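About Clasness

Clasness is a training and engineering center for small-parts automation. The company prepares technicians, shop supervisors, and students to set up, teach, and look after robot arms that pick, sort, and hand over electrical components. It was founded as the training department of Kneževič, a maker of control panels, and became a separate company when other firms in the area began asking for places in its courses.

The center occupies 842 square meters on the ground floor of the former Derberg bottling plant. The building holds a classroom, a machine shop, a parts store, and the work hall. Since opening its doors to outside firms, Clasness has issued 900 course certificates.

What We Teach

Instruction at Clasness begins at the bench. Participants learn to mark out a work area, to place bins where both arms can reach them, and to describe a task in steps that a machine can follow. Programming comes afterward. Many of those who enroll have worked with electrical parts for years and have never moved a robot, and the courses are planned with them in mind.

The basic course, known as Reltetti, runs for 14 days and ends with a practical test before two instructors. Advanced instruction covers two-arm work, grip selection, and the handling of mixed parts in a single bin. The last of these is the subject most often requested by employers.

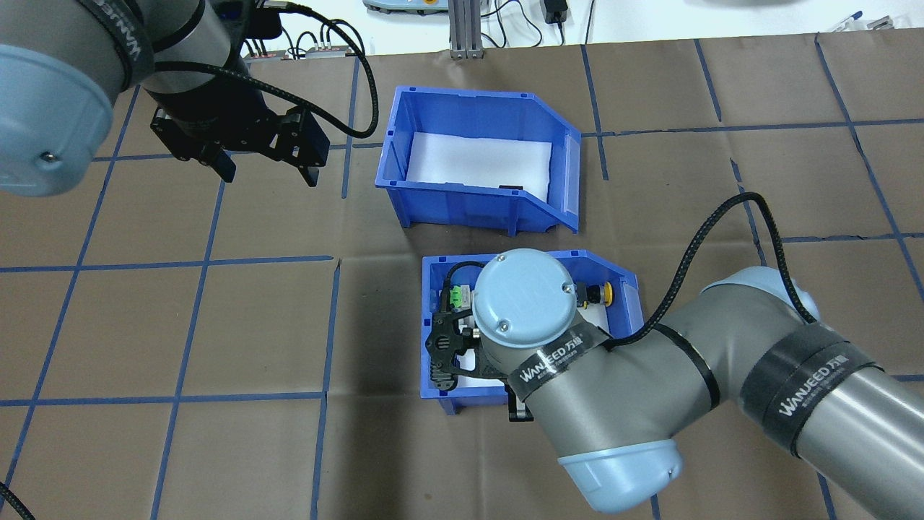 Two-arm bench in the work hall, with the right gripper at the parts bin.

The Annual Open Day

Once a year the center suspends its classes and receives the public. The most recent open day was held on October 23, 2026, and followed the program that has been in use for several years: a short welcome in the classroom, a walk through the machine shop, and demonstrations in the work hall until late afternoon.

Visitors are divided into small groups and are asked to remain behind the yellow floor line while the arms are powered. An instructor explains the task at each bench before it begins and takes questions when it ends. Attempts that fail are part of the program. The instructors are asked to let them stand and to explain what the arm was meant to do, how the part was lying, and what a technician would change before trying again.

Much of the discussion concerns parts that appear simple to a human hand. A capacitor standing upright offers the gripper a regular shape, but a neighbor standing close to it or the wall of the bin may leave little room for the fingers. A terminal block with its wire attached presents another difficulty — the wire may move when the block does.
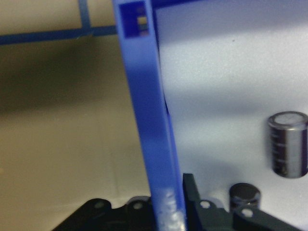 Kittipong Kaewkla wrote to the center afterward that the talk on bin walls had been the most useful part of the visit, and that a firm considering its first robot would do well to look at its containers before it looks at any arm. He also asked for a longer question period, and the next program will allow for one.

Visits for Schools and Firms

Group visits are available outside the open day. Schools are received in the mornings, and the visit includes a bench exercise suited to the age of the class. Firms may bring their own components for a trial session, provided that samples reach the parts store one week in advance. The store keeps 2,000 types of component for teaching purposes, and visiting firms may use these if their own parts cannot leave the premises.

The work hall is closed in August for maintenance. Requests for visits during the fall term should be sent to the front office in writing, with the number of guests and the name of a contact person. Closed shoes are required in the machine shop, and bags must be left in the classroom.

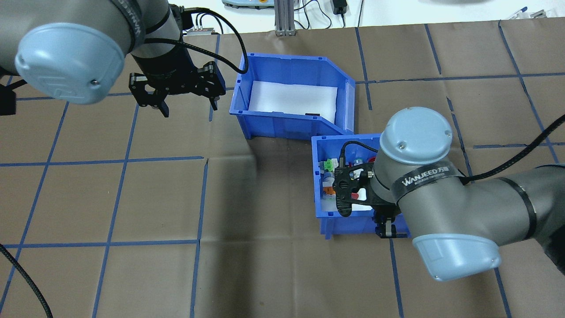
Demonstration bench with a taped grid, two bins, and a selection of small parts.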